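A place for everything, at a price
Jul 28, 2022

The man who runs Pinemura does not like the word "pegboard." He corrected me on it before I had my coat off. "A pegboard asks you to decide where things go every single time," he said. "Ours has already decided."

I told him that sounded bossy. He agreed that it was, and seemed pleased.

Pinemura works out of two rooms above a tile shop in Warnenus and sells upright boards with holders shaped for particular parts. Customers send in the pieces they keep losing, and a board comes back with a spot for each. The starting price is $100, and that buys you a small one. By his own count the company has shipped 2192 since it opened. I asked how many of those were still in use.

"I'd have to guess."

Would he?

"Most. I'd say most. People don't write in to tell you they took something down."

That is my trouble with the whole business. I have owned three systems for putting things away, and every one of them ended up under the things. A coffee can holds screws just fine. When I brought up the coffee can he sighed - I suspect it comes up a lot - and asked how long it takes me to find one particular screw in it. I said around 30 seconds. He said I was lying, and I probably was.

He used to run the parts counter at a repair shop called Barbosa, where everything lived in drawers. "You'd open a drawer and it was full, so you figured you had what you needed," he said. "Then you'd get to the bottom and it was all the wrong thing. With a holder, if it's empty, it's empty. You see that from the door."

Fair enough. But parts change. What does a customer do with a board built for last year's parts?

"They order a new one."

I let that sit for a while. He added that there is a discount, and that a swap-in holder is planned for November under the name Drernoso. He could not tell me what it would cost. He did say it would go on without tools, and then that it would probably go on without tools.

The pitch I found hardest to swallow was that shape alone teaches people where things belong. He says a new hire needs no labels and no training, and he will not print labels even for customers who ask. "If you need to read it, I drew it wrong," he told me. I'm not convinced. On the gray board he uses to make his case, set up against ribbed aluminum, the top row runs from U-shaped channels on the left to a pair of tall rectangular outlines, then a boxier holder on the right end, where the long blue piece goes in by its narrow grooved top. I could match the blue piece to its opening if you gave me a minute. Those two rectangles look like twins to me, and I would hang the wrong thing in one of them before lunch. "You'd do it once," he said. I asked if he had tested that on anyone, and he said he had been doing it himself for years.
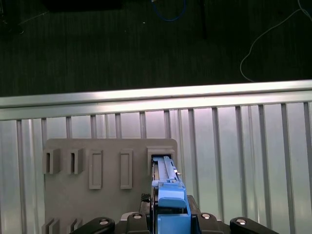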